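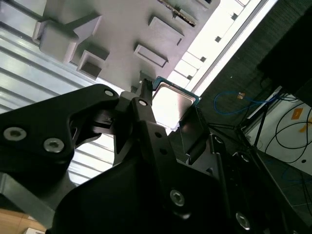

Tabuleiro de Apoio Bramholm para Processadores

Linha Pendonia — acessórios de bancada

O Tabuleiro de Apoio Bramholm destina-se a laboratórios de ensino, oficinas de assistência técnica e serviços de informática que manuseiam processadores fora da placa principal. A peça é fabricada em plástico cinzento-claro e apresenta, na face superior, um conjunto de relevos retangulares, entre os quais um bloco grande com rampa lateral e um encaixe quadrado de fundo rebaixado.

Utilização prevista

O tabuleiro recebe o processador durante a inspeção, a limpeza do dissipador metálico integrado e a espera entre operações. O componente deve ser segurado sempre pelos bordos, com a face metálica voltada para cima, e pousado sem pressão. Os contactos da face inferior não devem ser tocados.

O tabuleiro não substitui o soquete da placa principal e não se destina a ensaios elétricos com o processador sob tensão. Também não deve ser usado como base para a aplicação de pasta térmica — para esse fim, consulte o suporte Rees, vendido em separado.

Características

Referência: 2469
Material: plástico cinzento-claro
Acabamento: mate
Fixação à bancada: 2 parafusos (incluídos)
Conteúdo da embalagem: tabuleiro, parafusos de fixação, folha de instruções

Instalação

A superfície de trabalho deve estar nivelada e livre de resíduos. Posicione o tabuleiro, marque os pontos de fixação e aperte os parafusos manualmente, de forma alternada. Um aperto excessivo pode deformar a base e comprometer o assentamento do componente.

Limpeza e conservação

Utilize pano sem pelos ligeiramente humedecido em álcool isopropílico. Não são admitidos solventes à base de acetona nem escovas metálicas. Os rebaixos devem ser verificados antes de cada utilização, em particular o encaixe quadrado, onde tendem a acumular-se poeiras.

Encomendas e garantia

O produto é fornecido por unidade ou em conjuntos de 14. As encomendas de estabelecimentos de ensino são tratadas pelo armazém Valley, mediante requisição em papel timbrado. A garantia é de 3 anos contra defeitos de fabrico e não abrange danos resultantes de queda, calor excessivo ou contacto com produtos não recomendados.

As devoluções são aceites na embalagem original, acompanhadas da guia de remessa.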